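Flollow – Manual do utilizador
Secção 6. Registo e substituição de um processo

Esta secção aplica-se aos perfis Instrutor e Secretaria. O perfil Consulta vê os processos, mas não os pode registar nem substituir. Para a criação de perfis, ver a secção 2.

Texto revisto em sexta-feira, 4 de outubro de 2019. As alterações em relação à versão anterior estão nos pontos 6.3 e 6.5.

6.1 Antes de começar

Tenha consigo o auto de abertura, a identificação de cada visado e o despacho que autoriza a acusação. Os documentos têm de estar em PDF pesquisável. O Flollow aceita digitalizações simples, mas estas não entram no índice e não aparecem nos resultados da pesquisa por texto.

Se o processo vier transferido do sistema Tondus, não o registe à mão. Use a importação descrita na secção 9.

6.2 Registar um processo novo

1. No menu Processos, escolha Novo registo.
2. Selecione o tipo: Corrupção passiva, Corrupção ativa, Peculato, Fraude em contratação pública ou Outro. O tipo Outro obriga a preencher o campo Enquadramento legal.
3. Introduza o valor em causa. Escreva só algarismos. A moeda escolhe-se na lista ao lado.
4. Em Visados, carregue em Adicionar e preencha uma ficha por pessoa. A ordem das fichas é a que sai na peça impressa, e pode ser mudada com as setas até à assinatura.
5. Em Anexos, junte os documentos. Cada processo admite até 500 ficheiros.
6. Carregue em Guardar rascunho e confirme a lista de avisos a amarelo.
7. Carregue em Submeter. 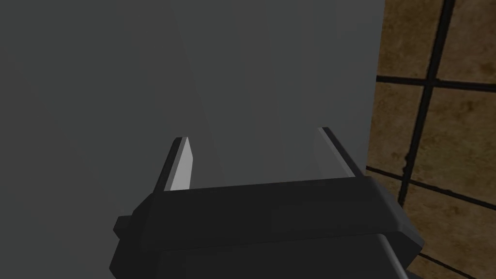

Superfície cinzenta lisa e, à direita, parede de azulejos em tons de castanho.

Depois da submissão o sistema atribui o número de ordem. O número não volta a ser usado, mesmo que o processo seja retirado no próprio dia. Se o último número atribuído for 1684, o seguinte será 1.685, com ponto nas peças impressas e sem ponto no campo de pesquisa.

Nota: o rascunho fica guardado durante 18 dias. Passado esse prazo é apagado juntamente com os anexos. O contador recomeça sempre que o rascunho é alterado.

Cuidado: o botão Submeter não pede segunda confirmação ao perfil Instrutor. Verifique os nomes dos visados na pré-visualização. Um nome mal escrito numa peça já submetida só se corrige por aditamento (ponto 6.4).

6.3 Retirar um processo e apresentar outro no seu lugar

Use este procedimento quando a acusação inicial é retirada e se apresenta uma nova sobre os mesmos factos, por exemplo para incluir mais visados ou alterar o enquadramento. Não serve para juntar dois processos distintos – para isso existe a apensação, na secção 7.

1. Abra o processo original e escolha Ações, Retirar.
2. Indique o motivo. Os motivos Vício de forma e Falta de autorização exigem que se anexe o despacho correspondente.
3. Marque a opção Apresentar em substituição. Se esta opção ficar por marcar, o processo é encerrado sem ligação ao novo.
4. O sistema abre um registo novo com os dados copiados. Os visados são copiados pela mesma ordem. As assinaturas não são copiadas.
5. Acrescente ou elimine visados. A cada visado novo tem de corresponder pelo menos um facto na tabela Factos imputados.
6. Em Anexos, escolha quais transitam. Por defeito transitam todos, com exceção das notificações.
7. Guarde, verifique e submeta.

O processo original passa ao estado Retirado e mostra, no cabeçalho, o número do que o substituiu. As datas de audiência já marcadas ficam suspensas, mas não são canceladas. O cancelamento é feito pela Secretaria no separador Agenda.
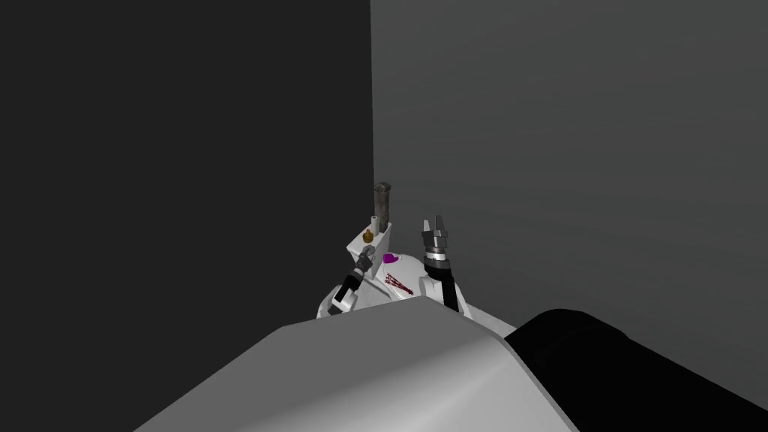 Sajib Gamage perguntou, na página de comentários deste manual, se o prazo de notificação dos visados antigos se mantém quando o processo é substituído, visto que já tinham sido notificados na primeira acusação. Não se mantém. O registo novo abre prazo novo para todos, e o separador Notificações aparece vazio até serem emitidas outra vez. As notificações antigas continuam a poder ser consultadas no processo original.

6.4 Aditamentos

1. Abra o processo e escolha Ações, Aditar.
2. Selecione o campo a corrigir. Só são aceites campos de identificação, datas e valores.
3. Escreva o valor correto e a justificação.
4. Submeta. O aditamento precisa da aprovação de um segundo Instrutor.

Uma alteração ao tipo de crime ou à lista de visados não é um aditamento. Nesses casos siga o ponto 6.3.

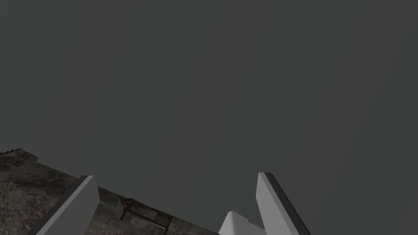
Na nossa secção o segundo Instrutor esteve ausente em agosto inteiro e os aditamentos ficaram parados, escreveu uma leitora, que pedia uma forma de delegar a aprovação. A delegação existe desde a versão atual: Definições, Equipa, Substituto temporário. Tem de ser ativada pelo próprio antes da ausência ou, se tal não for possível, pelo administrador local. O nome do substituto fica no histórico do processo.

6.5 Publicidade do processo

O módulo Dristis gera o resumo destinado à imprensa e à página pública. Só trabalha com processos no estado Submetido ou Retirado.

1. No processo, abra o separador Público.
2. Escolha o modelo. O modelo Selvanayagam inclui o histórico de substituições e o modelo simples omite-o.
3. Assinale os visados cujo nome pode ser divulgado. Os restantes saem como "outro visado".
4. Leia o texto gerado até ao fim e corrija-o à mão, se for preciso.

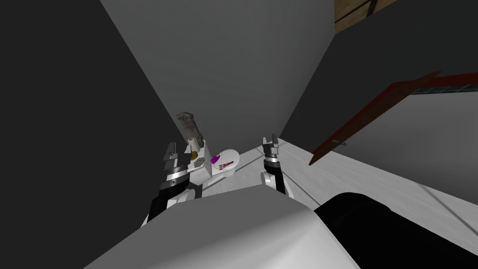 5. Carregue em Publicar ou marque data e hora.

Cuidado: os valores são retirados do campo preenchido no passo 3 do ponto 6.2. Se estiver pendente um aditamento ao valor, o resumo sai com o valor antigo.

Nota: um resumo publicado pode ser retirado durante 6 horas. Depois disso só é possível publicar uma retificação, que fica visível ao lado do texto original. Para os modelos de retificação, ver o anexo C.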